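Looking after the hand grippers

I have been running the folding station at Nelby since September, and most of my week goes into keeping one pair of hand-held grippers in working order. A few people have asked how I set the thing up each morning, so I am writing it down. Some of this will only matter if you have the same gear.

The station is a table, two grippers on cables and the tracking stands in a curtained-off area. The person folding holds a gripper in each hand and works the cloth with the jaws. The recordings go to Farah Gunawan, who trains the arm in the next building. If a gripper drifts out of calibration, she sees it before I do, and I get a polite message.

I start with the jaws. The fingertips pick up lint, especially from cotton, and lint makes them slip on thin fabric. I wipe each finger with a damp cloth, let it dry, then close the jaws on a strip of paper and pull. If the paper slides out, the pads get changed. The last set of pads did 3,326 cycles before the left one started to peel. The supplier, Bolance, says to change them in pairs and I do, even when one looks fine.

Next are the markers. The two grippers don't match, and that confuses new people. The left carries a cluster of little balls, the right has a flat plate with reflective dots on it. Both work. The balls are easier to knock and the plate is easier to scratch. I check that nothing has turned on its mount, then give each gripper a slow wave through the whole working area while watching the tracking numbers. A jump usually means a greasy thumbprint on a marker. Isopropyl on a swab fixes it.

Then the cables. I lost most of a day last month to a fault in the left gripper that came and went. I swapped the controller, reloaded the Lukumay software twice, and was halfway through an email to Bolance when I bent the cable near the grip and the jaw reading dropped out. One broken conductor at the strain relief. I cut the bad bit off, fitted a new connector and lost 19 cm of length. It still reaches, as long as nobody shifts the table.

After that I run a test piece. Small towels tell you very little -- a gripper with a weak pad will still hold a towel. I use the biggest, most awkward item in the bin, because it makes you reach to both sides and drags on the jaws.

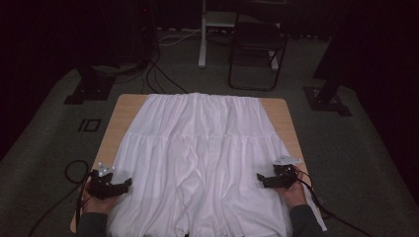
Page last changed: May 10, 2021

The white one with all the gathers at the waist is my usual choice. The lower tier is wider than the top and never wants to lie smooth, so it gives the jaws plenty to do. I do nine folds with it and look at the log. If the jaw width and the position both stay clean, I sign the sheet and we start.

Still on the list: a spare cable for the right side, and a better label for the pad drawer. I have also ordered a 500 mL bottle of isopropyl from Jisley, as the little ones run out too fast.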